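Home News Builds Workshop Notes Suppliers Contact

Posted in Builds, February
By the Workshop Notes desk

Two-arm bench cell running at Hedmont shared workshop

A two-arm manipulation cell assembled by members of the Hedmont shared workshop in Clarkavcombe has moved from bring-up to regular task trials. The cell, listed on the workshop's project board as Bundomo, was built over the winter on members' own time and uses a pair of small black arms mounted on opposite sides of a common work surface.

The arms are fixed to an aluminum frame placed on an ordinary wooden tabletop. An earlier layout had both arms bolted straight to the wood. That version drifted out of calibration whenever the table was moved, and the group rebuilt it with the bases tied together through the frame - the distance between them is now set by the metal and does not depend on the bench. Base-to-base calibration has been redone twice since and the two results agreed to within the resolution of the measuring jig.

Control software is a fork of Yin, a motion package the group had already been using on a single-arm plotter. The main change is a shared workspace check. Each arm publishes its planned path before it moves, and the second arm holds if the two paths come closer than 49 mm. The figure was settled on after a run of slow-speed tests in which the planner's margin was reduced in steps. Joint speed is capped in firmware and the cap has stayed in place for all trials to date.

Trial objects are household items brought in by members: a blue cloth, a light-wood board and mugs. Cloth handling has given the most trouble. Planned grasp points stop being valid once the fabric bunches, and the current approach is to re-plan after every contact. Rigid objects are handled from a fixed set of stored grasps.

The log stands at some 200 attempts across all tasks. Results have not been broken down by object, and the group says it will not publish a success rate until the cable routing on both arms has been finalized. Cable drag was traced as the cause of several position errors in the early runs, mostly at full reach.

Remaining work includes strain relief at the arm bases, a hardware stop within reach of either side of the table, and a parts list with Canadian sources. Build files will be posted to the workshop's shared drive when the parts list is complete. Members who want to run their own tasks on the cell can book it in 10-minute blocks through the usual sign-up sheet, after the standard bench induction. 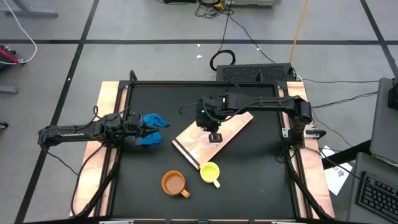
Can the cell be run with only one arm powered?

With one arm disabled in the configuration file, Yin treats it as a fixed obstacle at its last recorded pose, so it should be parked before the power is cut.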